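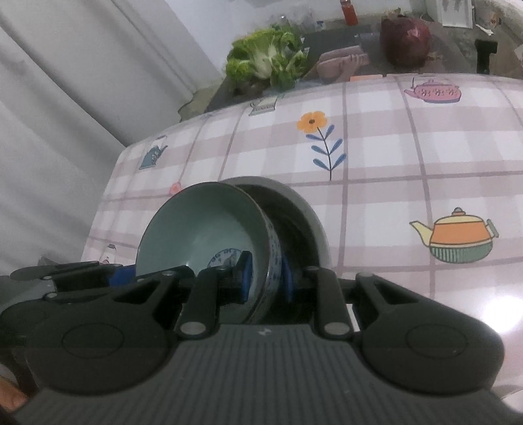 Hand-held gripper data cuts double-pick errors in dish handling, Erkov group reports

2020-10-07
By the Robotics Desk

A research group at Erkov has published results on a method for teaching robot arms to handle stacked tableware using recordings made with a hand-held gripper. No robot is used while the recordings are made. An operator carries the tool through ordinary kitchen tasks, and a camera on it stores the view past the jaws along with the jaw opening.

The training set contains 1491 recordings, of which 1090 passed an automatic check for tracking loss and were kept. They cover picking up, moving and setting down bowls, singly and in pairs. Pairs were included on purpose. When one bowl sits partly behind or inside another, a policy trained only on single objects tends to close on both rims when one was requested, or to let the rear bowl slip when both were.

The method, named Graltik, adds a second output to a standard imitation policy. Alongside the next gripper motion, the network estimates how many rims lie between the jaws. If the estimate disagrees with the task, the arm opens, backs off and tries again from a new angle. The count labels were entered by hand, one per grasp, and took less time to produce than the recordings themselves.

The policy was then run on a fixed arm fitted with matching jaws and pads. In 1074 trials on bowls left out of training, the version with the rim count made fewer wrong-number grasps than the baseline. The gain was largest for bowls of unequal size. For single bowls there was no measurable difference between the two.

Patterned tablecloths remained a source of error. Printed shapes near the rim were at times taken for an edge, and glare on the cloth made this worse. Adding recordings from 2 more kitchens reduced the effect but did not remove it. Glazed surfaces were handled at low speed throughout, and the group gives no figures for faster motion.

Hurkel, which supplied the arm, had no part in the analysis. The labels and training code are to be released in December through the Liao archive. Plates and cups are not covered by the present release.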